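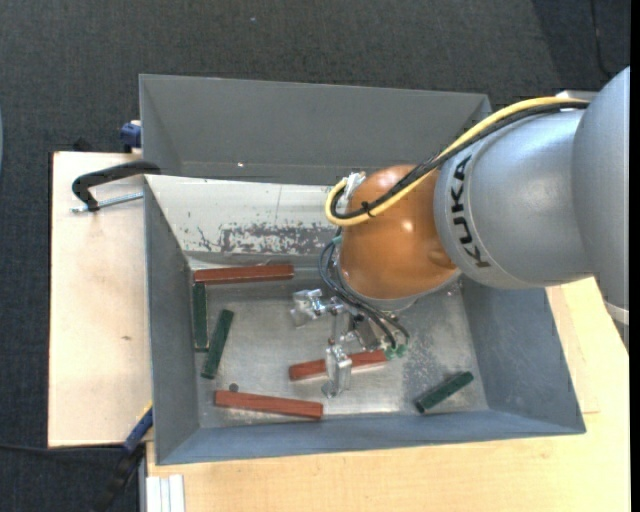 Naltport eröffnet im März neues Umschlaglager am Standort Pritar

Pritar, Dienstag, 16. Januar 2018 – Der Logistikdienstleister Naltport nimmt im März ein zweites Umschlaglager im Gewerbegebiet Pritar in Betrieb. Die Halle bietet Platz für 500 Palettenstellplätze und ist für Stückgut aus dem Baustoff- und Sanitärhandel vorgesehen. Erster Kunde ist der Fliesengroßhändler Grecu, der seine bisher auf 2 Standorte verteilten Bestände dort zusammenführt.

Bestellungen, die bis 14 Uhr eingehen, verlassen das Lager am selben Tag. Ausgeliefert wird in einem Umkreis von 100 Kilometern, auf Wunsch auch direkt auf die Baustelle. Für Selbstabholer gibt es eine eigene Rampe – sie ist werktags ab 6 Uhr geöffnet.

Die Bestandsführung läuft über die Software Corex, die Naltport bereits im Stammhaus einsetzt. Kunden können ihre Lagerbestände damit jederzeit online abrufen und Lieferscheine herunterladen.

Für kleinere Händler hält Naltport 200 Stellplätze frei, die monatsweise gemietet werden können. Anfragen nimmt der Vertrieb ab sofort entgegen.

Pressekontakt:
Naltport, Unternehmenskommunikation, Pritar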